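Section 3. Set-up of the Drason two-arm table cell in the simulator

Fuline document 594, revised Feb 28, 2023

Read this section before you load the cell for the first time. It explains how to set the views, the grippers and the table, and how to check the cell after a change. You need the Drason model package and the Gavalas viewer, both already installed.

Wrist view at a mug, and head view over the table:

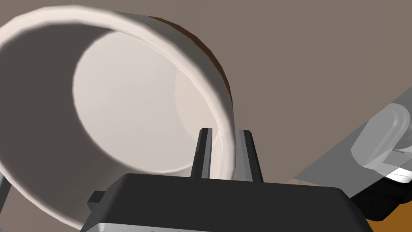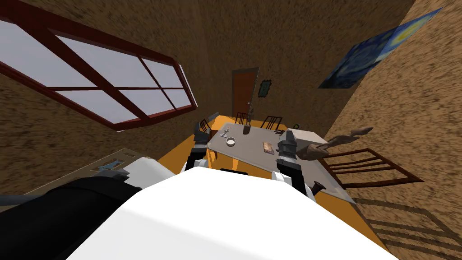
3.1 Loading the cell

1. Start the viewer and wait until the status line shows "ready".
2. Open the menu File, then Load cell, and choose the Wemthorpe room.
3. Select the robot model. The left arm and the right arm are loaded together and you can not load only one of them.
4. Press Reset. Both arms go to the home position.

Note: The first load takes longer than the next ones, as the textures must be prepared. Do not close the window during this time, even if it looks frozen.

Caution: Do not press Reset while a recording is running. The recording file will be closed and its last part is lost.

3.2 Setting the views

1. Open the panel Views. Turn on the head view and the wrist view of each arm.
2. Move the head down with the slider until the full width of the table is inside the view.
3. Check that both grippers can be seen in the head view when the arms are stretched over the table.
4. In each wrist view, check that both fingertips are visible. If a fingertip is missing, open Wrist offset and correct the height in small steps.
5. Save the views with the name of your task.

Note: The wrist offset is stored for each arm separately. If you correct the left one, the right one stays as it was.

3.3 Setting the grippers

1. Choose one arm in the panel Arms.
2. Open the gripper fully and type 100 in the field Opening. Press Store.
3. Close the gripper fully, with nothing between the fingers. Type 0 and press Store.
4. Place a mug on the table and move the gripper so that one finger is inside the mug and the other is outside.
5. Close slowly. When the contact lamp in the panel becomes green, stop closing.
6. Repeat the steps for the other arm.

Caution: A closing force above 23 in the panel can push the finger into the wall of the mug. The simulator then throws the mug away at high speed, and you have to reset the objects. Begin with a low value.

3.4 Placing the objects

The object list of the cell is found under Objects. Small objects should be placed flat on the table top, with some free space on each side for the fingers. When two objects touch each other at the start, they may begin to shake. Move one of them a little and press Settle.

After every change of the table height, repeat 3.3 from step 4. The stored opening values remain valid.

3.5 If something is wrong

The arm does not move: look if the field Hold is marked, and remove the mark.
The wrist view is black: the view is turned off, or the graphics driver is older than July.
The gripper closes only half: the zero value was stored with an object between the fingers. Repeat 3.3, step 3.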